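Household Tips » Money & Paperwork » Getting paid back after a storm

Getting Your Money Back After Storm Damage: Tips That Hold Up, and a Few That Don't

Every March the same advice goes around on how to get repaid for cleanup costs. Save your receipts, call early, be patient. Fine as far as it goes. I have my doubts about a good deal of the rest.

Take the phone app. Skenby will scan your receipts and sort them by room, and the ads make it sound as if the check follows on its own. I put last year's basement through it. My out-of-pocket total was $2,451. The app got $2,045, having dropped every receipt printed on thermal paper that had started to fade. A shoebox and a pencil would have caught those.

What I do now:

Photocopy thermal receipts the day you get them. Write the store and the total on the copy in ink.

Keep food and drink on a separate sheet. Some programs pay for meals while your kitchen is out of use and some don't, and a mixed pile slows down the part they would have paid.

Ask whether your own labor counts before you start logging hours. I have been told yes and no by the same office.

Don't throw out the ruined thing until someone has agreed in writing that it is ruined. A photo is often enough. "Often" is their word, and I wouldn't lean on it.
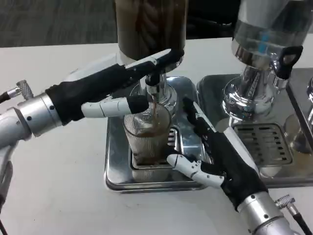

Cold or hot, drinks go on the food and drink sheet.

Then there is the portal. People will tell you that uploading online is faster than mail. Maybe. The Jullthorpe county portal showed my claim as "received" for so long that I began to wonder what the other choices were. Print the confirmation page each time you log in, even if nothing has changed. When they ask for a document you already sent, you can give them the date and time you sent it.

I would also skip the Zorkitz claim binder. It costs more than it should, and the tabs are labeled for a business, with a whole section on payroll. A plain three-ring binder and 3 dividers will do: damage, repairs, letters.

As for the claim-help services that take a share of the check, read the fee page twice. One quote I got came to $264 for filling in a form I had already filled in.

And don't spend the money before it shows up. "Approved" and "paid" are different words on those letters, with a lot of weeks in between. Put off the new carpet if you can stand the bare floor. Mine is still bare, and I sweep it on Sunday.

More in Money & Paperwork: Reading a water bill | Which tax papers to keep | Is a home safe worth it?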